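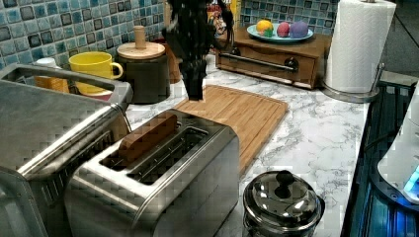 Counter bench, gripper over the board, bread in left slot of toaster.

Petek pre-run and post-run checklist, kitchen counter bench
Method: same-task replay, scene reset by hand between runs
Checked by: Slavica Berisha
May 30, 2023

1. E-stop reachable from operator seat. OK
2. Gripper fingers, pads seated, no play. OK. Left pad getting shiny, swap before next block
3. Clearance to counter at lowest programmed point. OK
4. Cables clear of full sweep. OK after re-tie. Was fine at start of block, so re-check every 40 runs
5. Toaster unplugged at wall. OK
6. Cutting board back on its marks. See comment
7. Force limit loaded from file, not typed in. OK
8. Logger clock matches arm clock. FAIL first try, OK after restart. Runs before restart not counted

Comment on 6: board angle drifts when people reset in a hurry. Success rate went down in the last third of the block and I think it's the board and not the policy. Cant prove it yet. Reset overlay was switched off for part of teh block, log says run 300 onward.

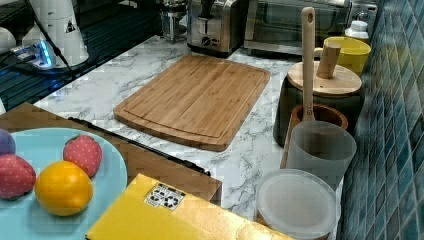 Tâm Tiêu: I'd keep those runs in. If the policy only works with the board dead on its marks then that's the result and we should report it. Just tag them.

Fine, tagged. Kept in main table, and a second row without them. Krum to re-run both rows with the same seed.

9. Loose props within reach list, none swapped mid-block. OK
10. Nothing stacked in approach path. OK
11. Side view and overhead view both recording before arm is enabled. OK, side view started late once, run dropped
12. Operator notes written before looking at score. Mostly. Two blank, filled in as "no note"

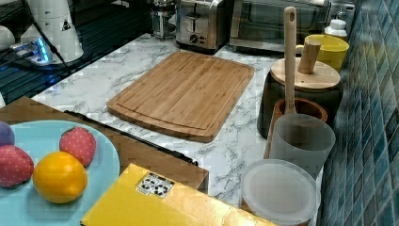
Plorno Bench Notes, p. 785

13. Arm parked, brakes on, power off at cabinet. OK
14. Data copied, checksum compared. Copied yes, checksum pending

Open: pad swap (2), checksum (14), decide on a fixed jig for the board. Selma against the jig, says it makes the task too easy. Leave for May review.

Sign-off: S. Berisha. Second signature still missing, Baptiste Masson to sign once 14 is closed.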